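Packaging and Presentation, Handout 2
Mixed snack bags: filling order and backdrop
Notes: Sorin Lazarević

1. Scope
The handout covers the soft carrier bag with a loop handle, filled with individually wrapped snacks. Rigid cartons and gift tins are treated in the February session.

2. Terms
Carrier – the outer bag, printed or plain.
Facing item – the package whose printed front is readable when the bag is open.
Filler – small wrapped items placed low or between larger ones.

3. Filling
Open the mouth fully before loading. Flat-bottomed packs go in first, then filler. The facing item is placed last and upright, with its product name toward the opening. Glossy wrappers reflect overhead light and should be turned slightly until the lettering can be read. Handles stay outside the mouth at all times. For the course exercise the filled bag may not exceed 800 g.

4. Backdrop
A patterned backdrop competes with printed packaging. Large floral repeats are acceptable if the ground is pale and the carrier is mostly white. Compare the general view with the close view for scale of pattern against scale of print.

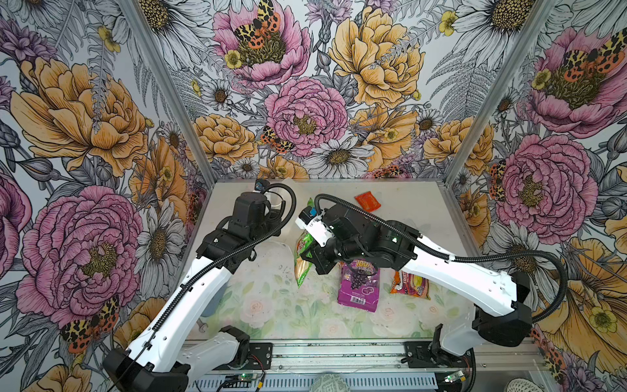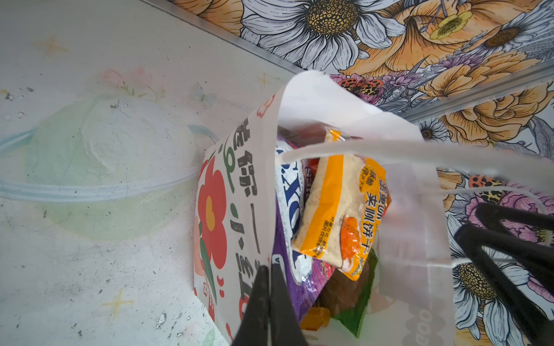

Fig. 1: floral wallpaper on three sides of the tabletop, snack packages on the surface. Fig. 2: white carrier with red flower print, sandwich biscuits upright as facing item.

5. Exercise
Fill one carrier from the assortment on shelf 14. Record the loading order, name the facing item and state whether its text is readable with the bag held open. Note any wrapper color that also occurs in the backdrop. Hand in one page.

Reading: Vlachou, chapter on soft carriers; Mulari, section on printed grounds.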